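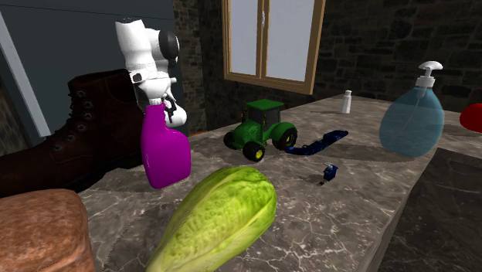 Simulation: Greifer mit Sprühflasche über einer Arbeitsplatte

Haushaltsrobotik (Aufräumen), Stand 2/17/19. Teilgebiet der Servicerobotik. Greifen einzelner Dinge klappt im Simulator meist – ganze Küche aufräumen noch nicht. Testreihe Felus: 252 von 390 Griffen erfolgreich. Weiche Sachen schlechter als ferste.
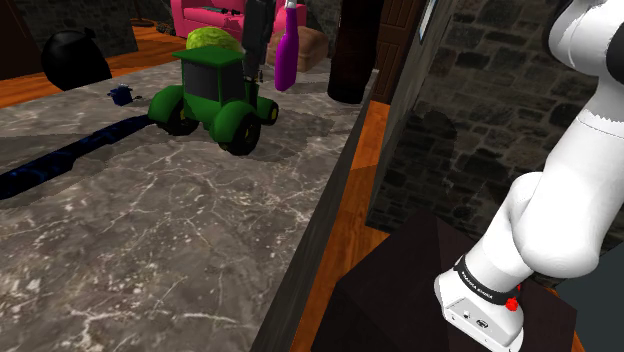

Roboterarm auf Sockel neben der Marmorplatte, Simulation

Vimine: 18 Aufgaben, meist Umräumen. Übertragung auf echte Küchen offen, Werte fehlen noch.

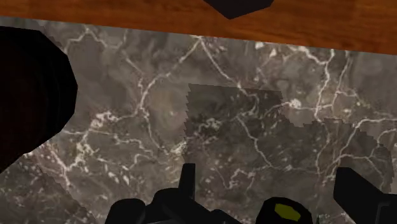 Kann ein Roboter heute allein die Küche aufräumen?
Nur teilweise – einzelne Griffe ja, der ganze Ablauf braucht weiterhin Aufsicht.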